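Budgeting for a two-arm bench cell: what did you forget to put on the quote?
Forum > Small Shop Automation > Buying and Planning
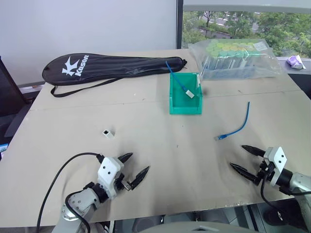

What should a first-year budget for a two-arm bench setup include besides the arms?

Spare gripper fingers, mounting hardware, a controller PC, bins and fixtures, safety review, and paid hours for whoever sets it up and keeps it running. Put the hours on their own line or they will get eaten by everything else.

benchrat_251
That's the short version from the sticky, and I agree with it as far as it goes. My problem is I have to turn it into an actual number by the end of May. Our job is patch cables and couplers: pick up a cable, pick up a coupler, put them in a bin. Small white parts, blue cable, nothing heavy. The vendor (Pledent) says this is an "entry level" task. I've been in purchasing long enough to get nervous when somebody selling me something calls my work entry level.

They quoted two arms, two grippers and a "starter accessory pack" with no itemized list. I asked for the list and got a brochure.

torque_and_tea
Cable is not entry level. Anything that bends is a pain. A coupler is a hard little block and it stays where you put it. A cable does whatever it wants, and the plug end is never pointing where you'd like. Ask Pledent for video of their arms doing YOUR cable, uncut, with the misses left in. If they send a music video, you have your answer.

Danish Kiani
I'd push back a little. We do a similar sort at our place and the picking is fine if you're only dropping into an open bin. Plugging a cable into a coupler is a whole different project and should be a whole different quote. Which one are you buying?

benchrat_251
Dropping into the bin for year one. My boss keeps saying "and then they'll plug them together" like it's a software update.

Danish Kiani
Then get it in writing that year one is bin only. Otherwise the day it shows up somebody will want a demo of the other thing.

lowbidder
Am I the only one who thinks two arms is one too many for this? One arm can pick up a coupler. One arm can pick up a cable. You're paying double for the arms and the grippers plus a second set of things to break. I'd spend half the money and see if anyone still cares in a year.

torque_and_tea
One arm can't hold the cable straight while something else grabs the plug. If they ever want to mate the parts they'll need both.

lowbidder
"If they ever." That's how you end up with a closet full of equipment. Buy for the job on the PO.

Danish Kiani
Depends on the discount for the pair. Adding the second one later cost us more than I like to say out loud, mostly in redoing the mounting and the calibration. But I wouldn't call lowbidder wrong.

6mm_allen
Whatever you do, look at cable routing before you sign. I mean the arms' own cables. Ours hung in loops off the grippers and draped past the edge of the table, and they found every chair and every sleeve in the room. Clips and sleeving came to $251 by the time we'd done it right, and no vendor had it on any quote. Tiny money, but I had to go back and ask for it, and going back and asking is what kills you.

Also fingers. Buy spares. We went through 5 pairs the first year, mostly from people teaching the thing to run its fingertips into the table.

benchrat_251
5 pairs?? Pledent has one spare pair in the starter pack (I think, see above re: brochure). What did you pay per pair?

6mm_allen
Ours were from Skokelus and they don't fit anything else, so it won't help you. Ask whether you're allowed to print your own without voiding the warranty. That question gets very interesting faces.

lowbidder
And ask about the support contract. Partington wanted $1,141 a year from us, renewing automatically, and "support" was an email address. We let it lapse and I can't point to a single thing that changed.

torque_and_tea
We pay for support and have used it 6 times. Worth it to me. Our integrator picked up the phone, though, so maybe we got lucky with the person.

lowbidder
Maybe. I'd still rather buy hours as needed.

gravelpit
Reading along from the other side, I run a cell like this all day. Please budget for the table. Get a dull, plain top and keep other people's stuff off it. Every flat surface in a shared room turns into storage. I've moved gym gear and bags of supplies off ours more times than I've reset the arms, and none of that time is in anybody's payback math.

Danish Kiani
Seconding the table. And if there's a window, price a decent blind. Our picks got noticeably worse in afternoon sun, and we wasted a couple of weeks blaming the grippers.

benchrat_251
OK. Current draft: two arms (still arguing with myself), grippers, spare fingers, routing hardware, table, blind, and setup hours as their own line. Support left as an open question. I also asked Grurkik for a competing quote, mostly so Pledent knows I did.

lowbidder
Get a one-arm price from both while you're at it.

benchrat_251
Fine. Sending that email now.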